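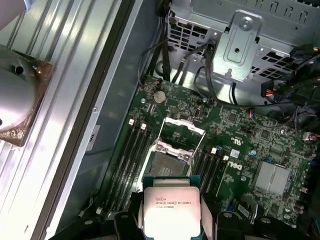
¡Hola a todos! Perdonad el retraso, Encarnación, que tu mensaje llevaba desde mayo esperando en la bandeja y yo con la estación de trabajo abierta encima de la mesa, así que me viene de perlas para contestarte con la máquina delante. La placa es una Dell de las verdes y el procesador un Xeon E5-1630V3, de los que van en su marquito de plástico verde azulado. Ese marquito es justo lo que me preguntabas: no se tira, no es embalaje, el chip se coge por ahí y así los dedos se quedan lejos de los contactos. Yo la primera vez lo saqué haciendo palanca con la uña (que me perdone quien me lea) y luego me pasé media tarde buscando en el manual cómo volver a ponerlo.

Copio tu mensaje y voy respondiendo por partes, que si no me pierdo:

> **Encarnación Soler escribió:**
>
> Buenas, lista. Me ha caído una estación de trabajo de segunda mano para llevar las copias de Skendico y quiero cambiarle el procesador. Tengo 2 dudas muy tontas. La primera, si el plástico que rodea el chip se quita antes de montarlo. La segunda, cuánta fuerza hay que hacer con la palanca, porque me da pánico doblar algo. Jérémie dice que suena a que se rompe todo y que es normal, pero Jérémie dice lo mismo de su coche.
>
> ¿Y la memoria la saco o la dejo puesta?
>
> Un abrazo,
> Encarnación

Lo del plástico ya está dicho: se queda. Vamos con la fuerza.

Al chip, ninguna. Cero. Lo bajas recto, con las muescas donde toca, y lo sueltas. Si no asienta solo, lo levantas otra vez y miras la orientación, pero no lo empujes ni lo arrastres para «colocarlo», que los pines del zócalo son finísimos y enderezarlos con una aguja y una lupa es de las peores noches que he pasado yo en esta afición. La tapa metálica se baja después, y ahí sí que hay que apretar con las palancas. Tiene razón Jérémie (con lo del coche no me meto): hace un ruidito feo, como de arena, y la palanca ofrece bastante resistencia hasta que engancha en su sitio. En este zócalo hay dos, una larga y otra más corta, y el orden importa, así que mira la pegatina o el manual antes de bajarlas.

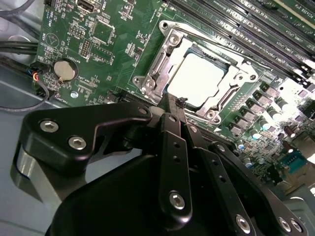 Otra cosa que me costó aprender: los tornillos de las esquinas del marco ni se tocan. Hay 4 y parece que te están llamando, pero sujetan el mecanismo a la placa y no hacen falta para cambiar el procesador. Si los aflojas, luego te toca dejarlo todo bien cuadrado otra vez y te aseguro que es un rollo.

La memoria yo la saco siempre. Supongo que habrá quien la deje, pero a mí me gusta tener sitio para las manos a los dos lados del zócalo. Eso sí, apunta en qué ranuras estaba cada módulo, o hazle una foto con el móvil, que luego todas las ranuras negras son iguales y los rotulitos blancos de la placa se leen fatal con mis gafas.

Y ya que estás ahí dentro, piensa en la pila de botón. Si el equipo ha estado mucho tiempo parado yo la cambiaría - cuesta dos duros y te ahorras que pierda la hora cada vez que lo desenchufas.

De la pasta térmica no digo nada porque Hjalti y Rostyslav ya se pelearon bastante por eso en el hilo de Didenko y no quiero reabrirlo. Solo te pido que limpies bien la vieja de la base del disipador antes de poner la nueva.

Cuéntanos qué tal te va, ¡y si te atascas, escribe antes de apretar nada!

Un abrazo grande,
Bohdana Shevchuk

P. D.: Rostyslav, sigo teniendo tu destornillador largo. Te lo llevo a Stirnari cuando quedemos.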